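We Went to Look at Kitchens and Came Home With Cheese

I've been promising to write up our trip to the Akley open house since May, so here goes, before I forget the good parts (and before my sister starts telling it her way).

Some background. Our kitchen is 42 years old. I know this because the original owner penciled the date inside the cupboard over the stove, along with what I think is a phone number. The drawers stick, the corner cabinet eats saucepan lids, and the fridge stands so close to the wall that the door opens just far enough to get a milk carton out sideways. So when a flyer came for the open house at the Akley cabinet works, with free coffee and a tour of the shop floor, I was in the car before my sister had found her shoes.

It's a pretty drive if you skip the highway. We went through Pilkington, stopped for gas, and got stuck behind a hay wagon all the way up the hill. I didn't mind! The dogwoods were out, and we had the windows down. We pulled into the lot a little after ten and it was already close to full, so we ended up on the grass behind the loading dock next to a man selling honey out of his trunk.

Inside they give you a sticker and a pair of safety glasses that don't fit over regular glasses, and then you wait by the coffee until there are enough of you to make a group. Ours was led by Norbert Vávra, who has worked there 27 years and started out sweeping the finishing room. He has a quiet voice and the saws were running next door, so we all shuffled along in a tight little clump behind him trying to hear.

We began in the lumber room, and I could have stayed there all morning. It smelled wonderful. Norbert pulled out a maple board and a birch board and had us guess which was which, and I got it wrong, and then I got it wrong again with the next pair. He showed us how they look for a twist by sighting down the edge, and he let the kids in the group try. One little girl found a bowed one right off and was so proud she carried it around until her dad made her put it back.

Next came the cutting and edging, which was loud, and then the drawer bench, which was my favorite. They had a drawer built the way they do it now and an old one from the early days of the shop, and we were allowed to open and shut them as much as we liked. The new one closes itself if you give it a nudge. The old one needed a hip. I have that old drawer at home, times nine, and I told Norbert so. He said to try rubbing a candle stub along the runners before spending any money, and I've done it now and it helps a lot, so thank you, Norbert.

After the shop floor they take you upstairs to the planning room. This is where they talk to you about layouts, and I'll admit I expected a sales pitch. It was more of a lecture about doors. How far does each one swing, what does it hit, where are you standing when it's open, where do you set down the thing you just took out?
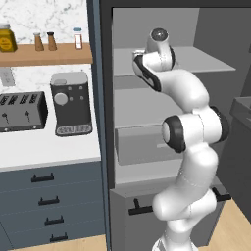 My sister asked about the landing space by the fridge, meaning the bit of counter where you put the groceries down while you're loading. We have none. We use the top of the trash can, and I'm not proud of it. The woman running the session (she had the best earrings, little brass spoons) drew our kitchen on the back of an envelope as we described it, and then drew it again with the fridge moved over to the window side and the table turned. That was it, two changes, and suddenly there was somewhere to put a bag of potatoes. I kept the envelope. It's stuck on the fridge door, the one that doesn't open.

She also talked us out of a pantry with pull-out racks, which I'd had my heart set on. They're handy but they eat up width, and in a room as narrow as ours she'd go for plain shelves and spend the difference on better hinges. There was a board of hinges on the wall and I did not know there was so much to say about hinges. The Fluko ones were the quietest, to my ear. My sister liked a different kind and we argued about it most of the way down the stairs.

Lunch was outside. The food truck had run out of everything except grilled cheese, and it was a very good grilled cheese, with some kind of onion jam. It turned out to come from Brotgate, the farm shop just down the road, so naturally we had to go there next. We bought the cheese and the jam and a loaf, plus a rhubarb plant that leaked soil all over the back seat.

A few notes if you're thinking of going next year. Get there early, the tour groups fill up and the later ones looked much bigger than ours. Wear shoes with closed toes or they'll make you skip the cutting room. Bring your kitchen measurements, real ones, with the window and the radiator marked. I had mine in my head and they were off by nearly a foot. The restrooms are across the yard by the drying shed, follow the blue signs.

We haven't ordered anything yet. The quote is on the table under the fruit bowl, and my sister wants to paint the old doors first and see how she feels. The rhubarb has put out two new leaves.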